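Course notes, 19 September 2022

Unit 2: Local books and how to read them

Most students in this course will rely on books written about a single county or township. Such books are often printed in small numbers, sold by mail or at a museum desk, and never reviewed. They can be excellent. They can also repeat an error that has stood for generations. These notes set out how a local history should be read before it is cited in a paper.

## 1. The edition

Begin with the title page and its reverse. Record the publisher, the year, and any statement of revision. The standard history of Amcombe was reissued in 2000 with a new index, but its chapters on the mills were left as first printed. A student who cites the later date alone will give the impression that the mill chapters reflect recent research.

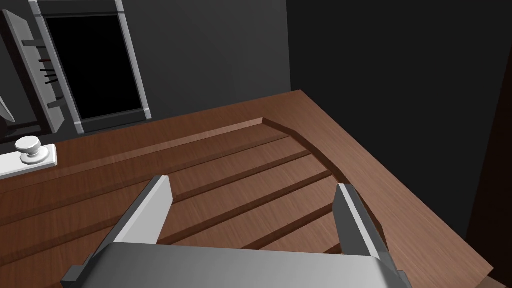

Where a book has no date, look at the preface, the latest event mentioned, and the list of subscribers if there is one. Give the date in brackets with a question mark if it remains uncertain.

## 2. The sources

Read the notes before the chapters. An author who cites deeds, tax lists, and probate inventories can be checked. An author who cites "family tradition" cannot, although the tradition may still be worth reporting as such.

For the February assignment, each student will:

1. Choose one chapter from the Dunstan or the Vumel volume.
2. List every source the chapter names, including those given only in captions.

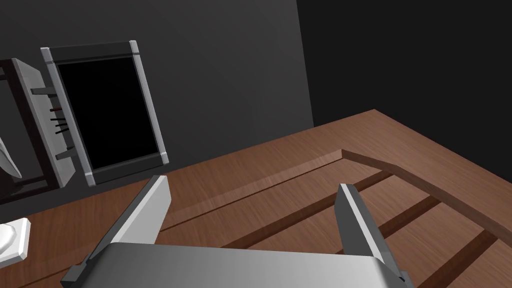
3. Trace two of those sources to the county record office or to a printed transcript.
4. Write a page on what the author used, what was left out, and whether the wording was copied accurately.

## 3. Illustrations and maps

Engravings in older county books were frequently paid for by the families whose houses they show. Fences are straighter and lawns wider than they were in life. Maps present a different problem, as boundaries moved when townships were divided. The Zurnmont survey shows 13 school districts, and several of these had been merged by the time the map was published.

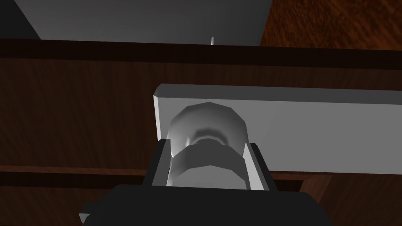
Students should compare any map with the township minutes for the same period. A caption should be treated as a claim by the author and cited in the ordinary way.

## 4. Disagreement among authors

When local authors differ, do not average their accounts. State each position, name the evidence, and say which is better supported. Last year's class was divided on the weight to be given to privately printed memoirs.
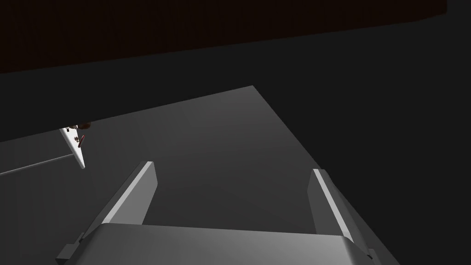

Kenna Baird argued that a memoir should be admitted on the same terms as a deposition, provided the writer was present at the events described and the date of writing is known. Hearsay within the memoir would then be marked separately in the notes.

That rule will be followed in this course. Papers that cite a memoir must state when it was written and, where this can be established, who prepared it for the press.

Reading for the next meeting: Amcombe, preface and chapter 2.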